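4. Budget the site before you budget the robot

The Gidon price sheet covers the arm, the dock and one year of support. It leaves out power and cable routing at the dock, and that is where most of our planning worksheets go wrong. Fill in steps 1 to 6 before you sign a purchase order.

1. Choose the dock wall. Check for an outlet, sound paint and a floor you can sweep.

2. Write down the distance from outlet to dock along the route the cable will take. A straight-line figure is useless for ordering.

3. Price the cable work as labor. The sales deck calls it "self-managed." Ask McIver what that means in hours, and get the answer in writing.

Note: Cable clips are cheap, and placing them takes two hands. Do not accept a quote that has the arm routing its own cable unless you have watched it do so on a wall like yours.
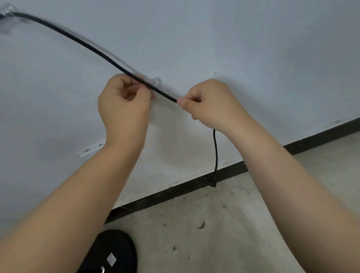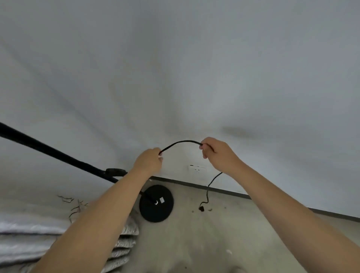
Fig. 4-1. Cable work at a white wall over a concrete floor, both hands on the cord. Clips appear in the first view, the outlet in the second.

4. Enter 177 dollars per dock for routing. Teresa Simões, who keeps the worksheet, got that figure from her own invoices. The brochure has it at zero.

5. Multiply by the number of docks. For a 16-dock site the line comes to 2,832 dollars. Add it to the base price before you compare Gidon with Gamance.

6. Hold back 1000 dollars for rework until the first support visit is over. If you are told a reserve is unnecessary, ask who pays when a clip lets go.

CAUTION: Adhesive clips can pull paint when removed. Check your lease first.

CAUTION: Keep loose cord out of the arm's travel path. The warranty excludes snagged cables (see 9.2).

Note: The payback calculator on the vendor site assumes no site costs at all. Mekdes Fikre reran it with steps 4 to 6 filled in, and the payback date moved from March to November. Use your own numbers.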